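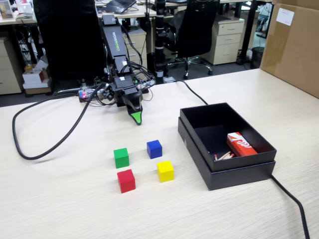 The dead drop is the oldest trick in spying that I still get letters about, so I've given it an entry of its own in my little encyclopedia of secret work. In plain terms it's a hiding place where one person leaves something and another picks it up later, so the two never have to meet. The "live drop" is the other sort, where they do meet, even if it's only a brush of sleeves on a station stair. Most drops came with a signal, a small everyday mark to say the place had been filled or emptied, and colour was handy for that. Take four wooden cubes on a table, green and blue at the back, red and yellow in front: swap the red and the yellow and hardly any visitor would notice, but somebody who had been told to look would have the whole message at a glance. Chalk marks, drawing pins and bits of tape did the same job outdoors.

Where the drop went

A good site had to be easy to describe to someone who had never been there, and dull enough that you could stop beside it without looking odd. Loose bricks, hollow trees, the backs of park benches, gaps under footbridges, all the things you've seen in films (the films got that bit right!). Churchyards were popular too, as people do stand about in them. I spent a wet Saturday hunting for possible sites in my own town and found plenty, though I also got asked twice if I'd lost my dog.

Containers

The things left behind were usually small: film, cash, a folded note. They might go in a hollow bolt, a fake stone or an old drinks can that looked too filthy to touch. A hollow spike pushed into soft ground was another favourite, and I'm very fond of those. My own collection has 50 concealment pieces in it, mostly modern copies, and the spike is the one everybody wants to hold.

The Lateo file

My favourite case is the Lateo network, which used a run of drops along the canal at Troreris. The surviving file runs to 1372 pages and most of it is deadly boring, with page after page of bus times and weather. But tucked into the middle is a hand-drawn list of signals, and it shows how much care went into the thing. An empty drop was never left unmarked. A filled one had to be cleared the same night, and if it wasn't, the site was given up for good. The courier known as Lưu (a cover name, and the file never gives another) seems to have abandoned a perfectly good culvert over one missed evening in October.

What went wrong

Drops failed for very ordinary reasons. Children found them, or council workers cut the hedge. The bigger danger was that a drop stays put, so anyone who learned of it could simply sit and wait, and that's how the Brikska drop was lost. The watchers took a room across the road and kept a log of 823 entries, nearly all of them pigeons and postmen, before anybody reached behind the drainpipe.

See also: brush pass, cut-out, number stations, one-time pad.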